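3.2 Cavity use and respondent reports

Nest boxes and natural cavities were treated separately in the analysis. At the Bistside plots, 45 boxes were mounted on dead or dying hardwoods, with the entrance facing away from the prevailing wind. Natural cavities were included only if the lower lip of the entrance could be reached with a pole camera. Old woodpecker holes made up most of these. Holes with standing water at the base were dropped from the sample before the first spring check.

Checks were made in the morning and repeated every 5 days until the young left or the nest failed. A cavity was scored as occupied when it held at least one egg. Nest material alone did not qualify, as wrens in this area often fill several cavities and lay in one. Landowners were asked to keep written notes between visits, and these notes were used to narrow the date of first laying where the checks left a gap.

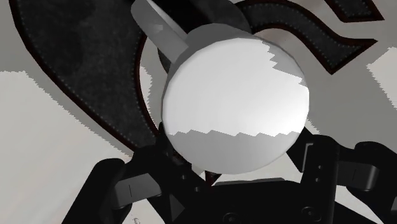

Figure 4. Simulated view, pale round-ended object with shaft.

One landowner at Bistside objected to the scoring rule, writing that a box stuffed to the roof with twigs was closed to every other bird on the property and should be counted as taken. We accept the point for studies of cavity supply. For laying date, which is the response variable in this section, the stricter rule was kept, and twig-filled boxes were entered under a separate code.

Occupancy differed between the two main sites. At Fledosthorpe, 74 percent of the monitored boxes were used at least once, against a much lower share of the natural cavities. Snag diameter at entrance height had a positive effect on use by the larger species and no clear effect on chickadees. Distance to the nearest open field was retained in the model as a covariate. It mattered mainly for bluebirds, which seldom used boxes more than 20 meters inside the tree line. 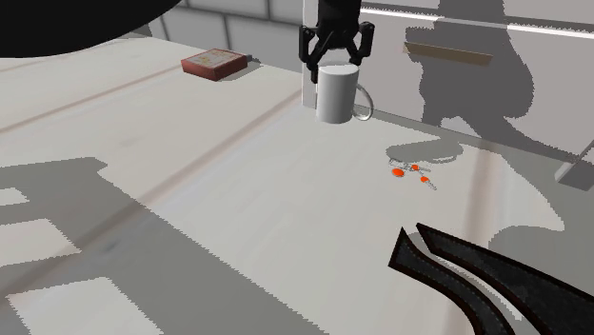
Figure 5. Simulated view, two-fingered gripper at a white mug.

Mahasneh, commenting on an earlier draft, asked whether the field-edge effect could come from the observers, who reached the edge boxes first and may have checked them with more care. To test this, the route was reversed on alternate visits in the second season. The estimate for distance changed little, and the visit order term was dropped from the final model.

Losses to predators were assigned only where hair, shell fragments or damage to the entrance were found. All other failures were entered as unknown. Boxes with a metal plate around the entrance hole failed less often than those without, but the plates had been fitted before the study began and were not placed at random. The difference is therefore reported in the supplementary table without a test.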